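Search this site: keyword, author, title

Posted in July by Tin-yau Yuen

4. The sandwich task

We had thought of sandwiches as the easy end of the study. Most of us can put one together half asleep, with the radio on and a child asking for something in the next room, and it seemed only fair to begin the Radthorpe kitchen trials with a job that any visitor to the lab could judge for themselves. Looking back over our notebooks, I think we were rather too cheerful about it, though I would still choose the same task if we were starting again tomorrow.

The difficulty lies in the bread. A plate is stiff and stays the shape it was when the planner first saw it, but a slice of bread gives way at the middle, drags a little of its filling along with it, and can be spoiled by a grip that would hardly trouble a lemon. Kalogeropoulos, our planning software, treats every object as rigid until it is told otherwise, and for this task we had to tell it otherwise rather a lot. The Fita controller underneath was kinder to us, and its gentle closing mode needed very little coaxing.

We ran 129 attempts over 6 weeks. An attempt counted as a success if both slices ended on the plate with the filling between them, however untidy the result might look, and we marked leaning or lopsided sandwiches separately under the Andel tidiness scale. Two members of the group scored each attempt on their own and then compared notes over tea, which took longer than the scoring. Figure 2 shows the table with a sandwich on its plate, and the blue tape that divides the paper into the squares we refer to in our notes.
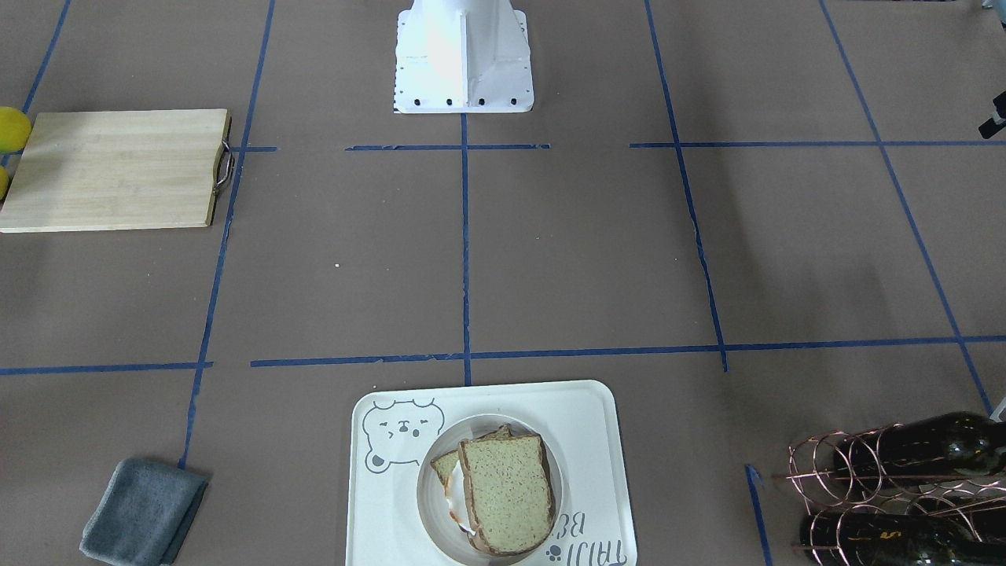 Figure 2. The work surface, with the robot base at the far side and the sandwich on the near side.

Ming-te Siu remarked, on reading a draft of this section, that a household would never put up with such a slow cook, and that speed ought to have gone into the score from the very beginning. We have a good deal of sympathy with this. Our own feeling is that a machine should first learn to leave the bread whole, and we return to timing in the next section.

Reader comments

mags_p: Lovely to see a paper that admits bread is hard. Did you try toast?

R. from the night shift: We pack rolls at work and the soft ones still go through by hand.

Tin-yau Yuen: Toast is next on the list, mags_p!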